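Progress Report to Fedance, August 2025
Rostitz Household Handling Project

Data collection at the Rostitz site remains on schedule. The team has recorded 473 of the 500 demonstrations planned for the table-clearing task, and 343 of these have passed review. The remaining recordings will be completed under the existing budget.

Veronika Grabner has asked that the final sessions favor thin metal items - the weakest category in the June evaluation. Operators guide both arms throughout each demonstration. Recordings in which a fork is held with its tines pointing up, with spoons still lying on the table, are labeled separately for training.

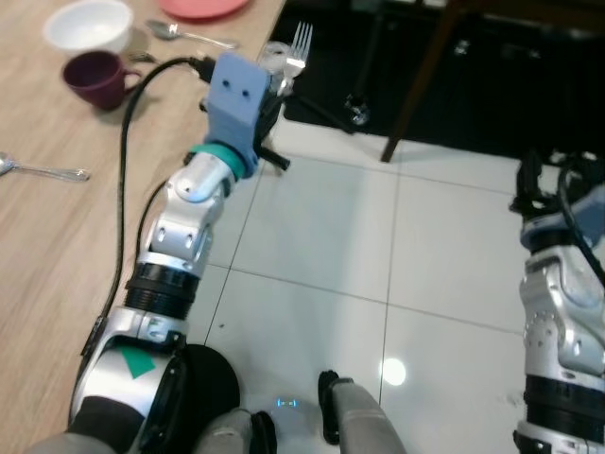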